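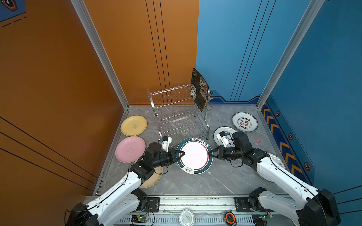 Ferri
Integration tech, bench automation
Posts to this list: 64

Re: Beltis two-arm bench kit, anyone running it on dishware?

> We have a quote from Beltis for the two-arm kit and the
> plate-racking package that Clunlow sells on top of it.
> Before I sign anything: does the two-handed grip hold up
> on mixed plates, or is it tuned to one demo plate? And
> how much of the setup time is real work and how much is
> waiting on support?

I have had the kit on evaluation since April, with the Clunlow package loaded. Short answer: mixed plates are fine within limits, and most of the setup time is real work.

Mechanical first. Both arms bolt to one slotted rail along the front through black mounting plates. Put the rail down, square it, then mount the arms. I did it the other way around and had to redo the alignment. Each arm has a two-finger gripper and a small camera above the wrist. The cable to the wrist wants a bit more slack than the manual shows. With the routing as drawn, mine pulled tight at full wrist rotation and the arm faulted out.

The task as Clunlow defines it: plates start flat on the floor of the cell, both grippers take one plate by opposite rims, and it goes into a two-tier wire rack at the back. My set is deliberately mixed. It has two pastel plates with line-drawn faces, several white ones with printed rims, and a square black one with a floral pattern. Rim pattern has not mattered much to the detection. Rim height has. A very flat plate gives the lower finger nothing to get under, and the package has no routine for tipping one up.

Placement order matters more than the documentation admits. Plates close to a side wall leave the near arm very little elbow room, so clear the middle first and work outward. The planner does not do this unless you set the priority by hand, in the job file under "zones".

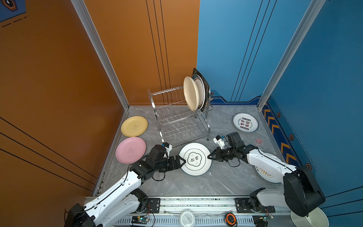 Two-handed rim grip on a green-rimmed plate, rack behind.

On durability, I logged 1,000 cycles before changing the finger pads. Beltis says to inspect at 300. Do that, as the pad edges glaze before they look worn and the grip gets unreliable on smooth rims. Pads come in packs of 12 and are a five-minute swap.

Support: Clunlow answered every ticket, usually the next working day. Beltis sent me to Floltberg, their distributor, for anything mechanical, and that was slower. Ask for the rail drawings up front.

What I would not buy it for is bowls. The package lists them as supported, but the grasp library only has shallow ones, and I have not gotten a repeatable placement out of it. Get that line in the quote clarified before you sign.

I can post my job file if it is useful – it is written against the current release and will need edits for anything older.

Ferri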